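A gripper that thought it was holding something

Posted September 5, 2020 by Jarrah Trevaskis

This is a write-up of the false grip fault on the bun transfer job, which cost us most of April and which I have now been asked to explain often enough that it is easier to put it in one place. 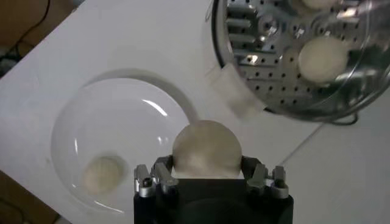

The task is simple to state. The arm picks up a ball of dough, carries it across to the steamer, sets it on the perforated tray and goes back for the next one. The controller runs a small program called Rerkeo, which I wrote, and the gripper driver comes from Vornonance. Fudstead wanted the cell for their kitchen in Te Moana and had lent us a bench to get it going.

The fault looked like this. The gripper would close, report a good hold, lift and travel to the steamer with nothing in it. It would then open over the tray, report a good release and go back. The log showed a clean cycle. The dough was still on the plate, usually with a dent in each side.

My first guess was slip. Dough is soft, the fingers are metal, and a dusting of flour does not help. I raised the closing force in small steps and the empty trips became less common, but the buns came out with a waist. Fudstead rejected those, quite rightly. I put the force back where it had been.

My second guess was height. If the fingers close too far up the dome they squeeze it downwards and ride off the top. I lowered the approach by 2 mm and had a good afternoon, then the fault came back the next morning with a fresh batch. Softer dough sits lower and wider, so a fixed height suits one batch and misses the next. It was a real problem, but a separate one.

The actual cause was in how I decided that a hold was good. The driver returns a status word with a bit that is set when the fingers stop before reaching the commanded position. I read that bit once, when motion ended, and stored it. I did not read it again until release. So the program was asking whether the fingers had met something at the plate, and treating the answer as true for the rest of the trip. If the dough slid out during the lift, the fingers closed further, the bit cleared and nothing was looking.

Worse, the release check was written the same way round. It passed if the fingers reached the open position. Empty fingers open perfectly well.

The safety side is the part I should have caught earlier. On one run the dough came free over the steamer rim and was left there, half on and half off. The program had no idea. It brought the next one in on the same path and pressed it down into the first, and the arm carried on pushing until the force limit tripped at the wrist. The steamer shifted on the bench. It was cold and had no water in it, but in the kitchen it would have been neither, and a person might well have been reaching in to tidy up.

The changes are as follows. Rerkeo now polls the hold bit every 100 ms from the moment the fingers close until the arm is over the tray. If the bit clears, the arm stops where it is and waits for a person to acknowledge. It does not retry by itself. The finger position is also compared with the position at pick-up, which catches a slow slide — the case where the dough is still touching but on its way out. The descent over the tray has its own, lower force limit.

I then ran 500 transfers with dough from several batches. The cell stopped itself on a number of them, and each time the dough had either dropped or was close to it. No cycle was logged as good with an empty gripper.

Still open: the approach height is fixed, and I would like to measure the top of each ball before closing. Flour on the fingers also shifts the stopping position slightly, so the comparison threshold is looser than I want it. Wiping them between batches is in the operating notes for now.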